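How does a robot learn to pick up an egg?

By Andri Wyss, for the Ploltosero kids' pages

Quick one this week, loads to get through before Wednesday!

You learned to pick things up when you were tiny. Grab, drop, grab again. Took you ages. Nobody gave you a list of rules. A robot can learn a bit like that too, by copying examples. Lots and lots of examples.

So what's an example?

One go at one small job. Say the job is "put the orange in the bowl". A person steers the robot arm through it, start to finish, and the computer saves everything. Where the arm was. How wide the fingers were open. What the cameras saw. Save it, put things back, go again.

Our robot is called Duman. It has two black fingers and a little camera near them, so we get to look down at the job from up close. Apple, avocado, egg, orange, plum, all sharing one basket. Different shapes, so different ways of holding them. An egg wants a gentle squeeze. An orange can take a bit more.

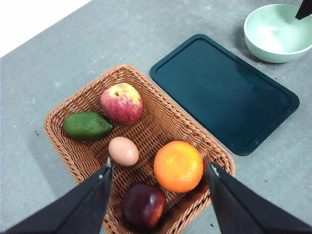

Why so many goes?

Becuase one is never enough. If Duman only saw the orange in one spot, it might only ever reach for that spot. Move the orange a hand's width and, oops, fingers shut on nothing.

So we change stuff between goes. Turn the basket. Swap the apple and the plum. Slide the bowl along. Then another go. The fruit set has 577 examples so far. On a good day we add 140, on a bad day 14 (that was the day the cable came loose, long story).

Why more than one camera?

Try this. Shut one eye and look straight down at a cup. Hard to tell how tall it is, right? Now crouch down and look at it from the side. Easy!

Same for the robot. The camera by the fingers is good for close up work. A second camera stays still and looks across the table, so the computer can learn how high the rim of the bowl is and how far the fruit pokes up out of the basket.

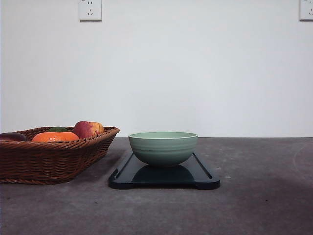 From the side: basket on the left, green bowl on its dark tray.

What about the goes that go wrong?

We keep some of them! Each one gets a label, "worked" or "didn't work", and a person checks the labels after. Slow job. I do mine at 8 in the morning with toast.

Blurry pictures turn up too. When a camera moves fast the picture smears, same as when you wave a phone about. A robot has to cope with blurry pictures, so some of those stay in as well.

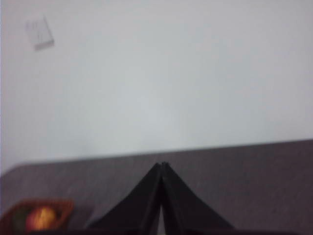
Finger tips together, nothing between them. Pretty blurry!

Then what?

All the examples go into a program called Pisex. It looks at the pictures, guesses how the arm should move, then checks its guess against what the person did. Wrong? It changes itself a tiny bit and guesses again. Over and over, thousands of times, much faster then you or me.

After that Duman gets to try by itself, and we watch with a hand near the stop button.

Try it at home

Get a friend, a blindfold, a bowl and an orange. Your friend wears the blindfold and you move their arm for them, slowly, ten times. Then let go and see if they can do it alone. Now move the bowl. Can they still do it?

Write in and tell us how many goes it took. Next time: why robots find socks so difficult.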